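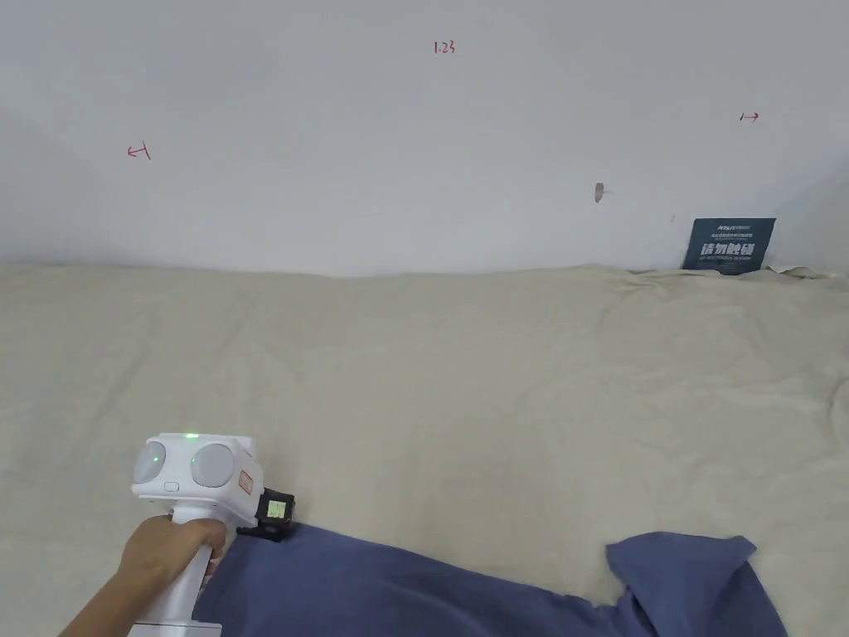
Sunday, late morning

Second full day on the comparison file. The question is still the same one: whether the trading company should be registered in Vestier, where the customers are, or in Grecu, where the tax is lower and the forms are shorter. I had expected to be finished with the first section by now and I am not.

Started with the incorporation rules, which I had put off. In Vestier a private company needs one director who lives there, a registered address that is not a post box, and paid-up capital, lodged before the certificate is issued. Grecu asks for two directors, no residence test, and will accept capital of 100 in its own currency, declared and not lodged. On paper Grecu is easier. In practice the second director has to be found and paid for, and the agents all price this separately from the headline fee. I have now moved nominee director costs into their own row in the spreadsheet. The earlier version hid them under sundries and made Grecu look cheaper than it is.

Foreign ownership: both allow 100 per cent for general trading. Vestier has a restricted list (broadcasting, ports, anything to do with fresh water) and we are nowhere near it. Grecu has no list but reserves a right of review, with no published test for when it is used. I wrote that down as a neutral point and then changed it to a slight negative. A list can be read in advance.

Corporate tax took most of the morning. The Grecu rate is lower by a clear margin, but it applies to profit counted as arising within the territory, and the guidance on where a sale arises is old. It talks about where the contract is signed. Our contracts are accepted by email, usually from whichever kitchen table I happen to be sitting at. Flavness had the same problem three years ago and ended up asking for a ruling, which they got, though I do not know how long they waited or what they were charged for it. I shall ask them. If their ruling can be relied on by others it saves a step, but I doubt it can.

Vestier taxes the whole lot wherever it arises and gives a credit for tax paid elsewhere. Higher rate, fewer arguments. There is a reduced band for new companies for the first 3 years, provided the shareholders are individuals. That rules out putting the holding company on top from the beginning, unless we accept losing the band. I ran it both ways. Over five years the difference is smaller than the cost of restructuring later, so the holding company should probably go in from the start and the band be given up. I want to check the stamp duty on share transfers before I commit to that.

2.30 pm

Stopped for soup and the washing up.

Banking. I had this near the bottom of the list and have now moved it to the top. Both places advertise quick registration and both deliver it, but a company with no account cannot do anything. The notes from the Trernudura agents say that account opening in Grecu now needs a director to attend in person, with proof of address dated within the last 90 days and a sample of real invoices. A new company has no invoices. They suggest supplying draft contracts with a covering letter. Vestier banks will do the interview by video if the director is resident, and as we would need a resident director anyway the point more or less settles itself.
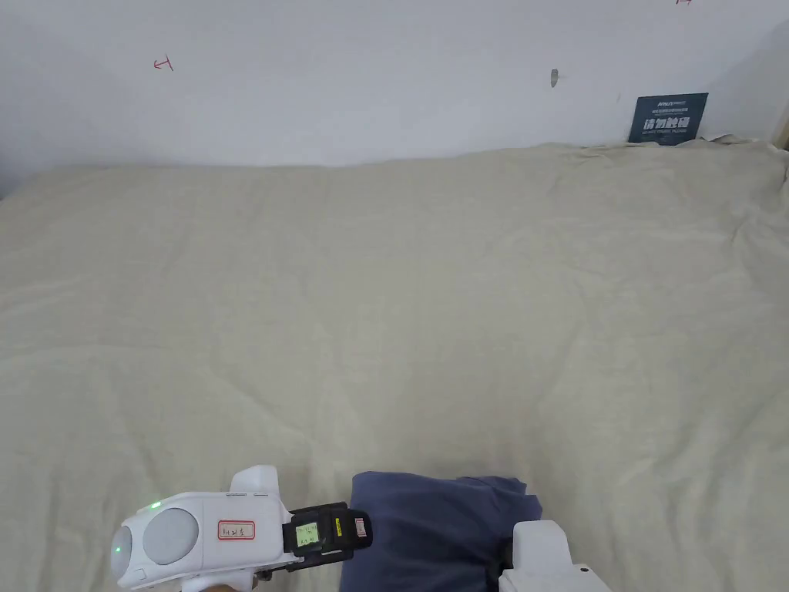 I also looked at multi-currency accounts, where I had assumed there would be no difference. There is. Grecu banks offer them as standard and the conversion spread is narrow. In Vestier they are an extra, with a monthly charge and a minimum balance. For the volumes we expect in the first year the charge is tolerable – but it should be in the model, and it was not.

Staff costs next, only in outline. Employer contributions are lower in Grecu, but salaries for anyone who can run a customs desk are higher, and work permits are tied to a quota that changes each year. Vestier has no quota, only a minimum salary test. If we hire one person locally and keep everything else as it is, the totals come out close enough that I would not choose on this ground at all.

Rent left blank. The figures I have are for serviced offices and they are not comparable, one set including business rates and the other not.

Where this leaves me: leaning to Vestier, with a note that Grecu should be looked at again if the buying side grows faster than the selling side. The treaty position between the two is better than I remembered, with no withholding on dividends going one way and a small amount the other, so moving later would be a nuisance and not much worse.

6 pm

Went back over the tax section and found I had used last year's Vestier threshold in two cells. Corrected. It moves the result by very little but I dislike having had it wrong since Friday.

To do: write to Flavness about the ruling. Ask Trernudura for their fee split, with the director service shown on its own line. Stamp duty. Find out whether the audit exemption in Grecu is lost once there is a corporate shareholder, as the two summaries I have disagree and neither gives a section number.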